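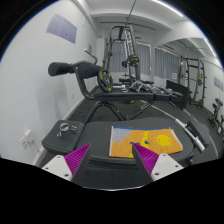
Printed cloth opened out on the long pad, cable on the small one.

Uvum Community Help > Home > Small gyms and spare rooms
Topic 1399
4 people follow this topic

Bench cover keeps sliding, and the bench has turned into a shelf

I have a narrow gym room with two benches in it, side by side. The front one is a padded bench with a long section and a small square section at the left end, with a gap between them. I lay a printed cloth on the long part when I lie down on it because I don't like bare padding on my back in July. The cloth is smaller than the pad. It moves every time I sit up, and it ends up bunched under my shoulders or on the floor.

The second thing is that everything in my pockets and everything that comes off the bars lands on the bench. Clips, cables, keys. The small pad gets the worst of it. The rear bench is already full of equipment, so I can't move the mess there. There is usually a bar leaning at the right end of the front bench too.

I would like to know:

How to keep a cloth in place on a smooth pad without gluing anything to it.

How other people fold and store the cloth so it is ready for next time.

Where to put small metal parts when there is very little floor.

I rent, so I would prefer not to drill. I train before work, and I want to clear up in 5 minutes or less. I already tried safety pins and I don't recommend them. One went through the padding cover and now there is a hole I have to keep an eye on.

Posted by hallway_end

2 replies, sorted by oldest

Reply from Dunmore_T

Just use a bigger towel. A bath sheet hangs over both sides and your weight holds it down. Mine never moves. For the clips get a bucket.

Comment from hallway_end: The bench is wide and I have to get my feet down on both sides, so I don't want a lot of hanging fabric. I did try a bath sheet and I stepped on it. The bucket is fine, but where do you keep it?

Comment from Dunmore_T: Under the bench.

Reply from Ragnheiður Vídalín

I have a similar setup and went through most of this last year. I'll take your points in order.

Keeping the cloth in place. The cheapest fix is a piece of the rubbery mesh sold for under rugs or in kitchen drawers. Cut it a little smaller than the cloth and lay it on the pad first, then put the cloth on top and smooth it out from the middle. Do not leave the mesh on the bench all week. Some kinds stick to vinyl in warm weather and leave a pattern. I roll mine up with the cloth when I finish.

If the mesh isn't enough, sew a loop of wide elastic to each short end of the cloth, on the underside. The loops go around the pad and sit flat below. Measure around the pad with a soft tape and make the elastic shorter than that so it has to stretch a bit. My first pair was too loose and did nothing. On a bench like yours, with a gap between the sections, one loop can go down through the gap. Check that it stays clear of anything that moves when you adjust the bench.

Wipe the pad before you put the cloth down. A lot of sliding comes from dust and from whatever was left over from cleaning. I used Gumholm spray for a while and it left the padding slick. Liso wipes were better for me, but plain water with a drop of dish soap did the same job. Dry the pad afterward.

Folding. If the cloth has a print, fold it with the print outward, so you always know which side was against the bench and which side was against you. I fold the long way first, then the short way, then once more if it is still too large for the shelf. Start with the corners matched at the far edge and bring the near edge up to them. If you begin with the short sides you get a thick lump at one end and it won't stack. Border trims tend to be stiffer than the rest of the cloth, so press them down with your hand before the last fold.

Don't put it away folded if it is damp. Hang it over a door first. I wash mine on Wednesday and have a second one for the days in between.
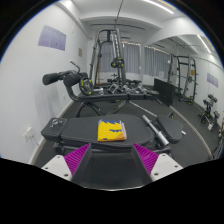 Can I wash the cloth together with gym clothes?

Put it in with them as long as the colors are similar and the care label allows the same temperature. A new printed cloth should go in alone the first time in case the dye runs. Use a 30 minute wash for light use and the full cycle if it has been soaked through. Skip the fabric softener. It makes the cloth slide more and soak up less.

Small parts. I would sort these by where you use them. Collars and clips belong at the end where you load the bar, so give them a container there. I have a shallow metal tin from Cordeiro with a magnet glued to the bottom, and it holds on to the upright of my rack without any drilling. It only works on steel, so try a fridge magnet on your frame first. A tin on the floor works too, but you'll kick it.

Cables are easier if you make a loose coil about as wide as your hand, close it with a hook and loop strap, and hang it from something. A coil with no strap opens up again as soon as it gets moved. Attach the strap to one end of the cable so it can't get lost.

Keys should not go on the bench at all. I scratched a pad that way. Adhesive hooks by the door are fine in a rental if you pull the tab straight down when you take them off. Leave the space around the outlets clear, and don't run a hanging cable past them.

As for the bar, take it off the bench before you fold anything. The order I use is bar, clips, cable, cloth, wipe. It takes me less than your limit on most days, longer if I have changed plates.

Comment from hallway_end: The mesh worked. I had a drawer liner in the kitchen and used that. I haven't sewn the loops yet. Is flat elastic or the round kind better?

Comment from Ragnheiður Vídalín: Flat. Round elastic rolls to the edge of the pad and you can feel it.

Comment from Dunmore_T: Still say bigger towel.

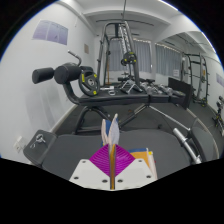
Related topics

Patching a small hole in a vinyl bench pad
Quiet flooring for an upstairs gym room
How to store weight plates without a rack
Foam roller smells after cleaning
Adhesive hooks that hold on painted walls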